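Peter Michalík
17 January 2022

A small thread on the history of Latdale, the village where I live since four years. Please correct me if you know better.

1/ Latdale was first called Bavero's Ford. Before the railway, the only road over the hills crossed the river at this place, and carts had to wait when the water was high.

2/ So an inn was built, then a smithy, then a chapel. The inn is gone, but its cellar is still under the post office.

3/ The railway came to Ukerel, 18 miles to the east, and the carts stopped. Many families moved after it. The old parish book gives 656 people before the line and much less after.

4/ The name was changed in a month of May, but I have found three different years for it. The gravestones do not help, they use both names.

5/ The mill burned and was built again on the other bank. If you walk the Phuthong path you pass the first wheel pit, on the left after the gate.

6/ Next I will write about the school. If your grandparents went there, please send me a message. 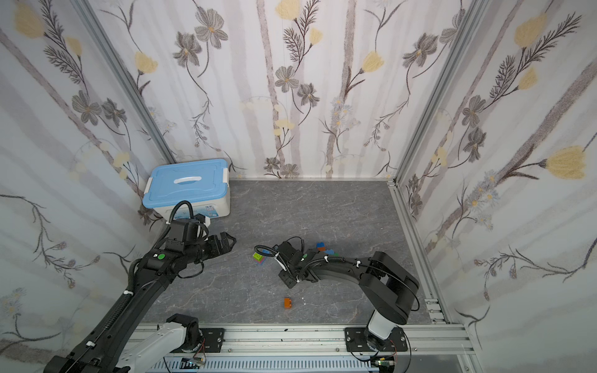 Flowers and birch-like stripes on the wallpaper, grey marble pattern on the floor.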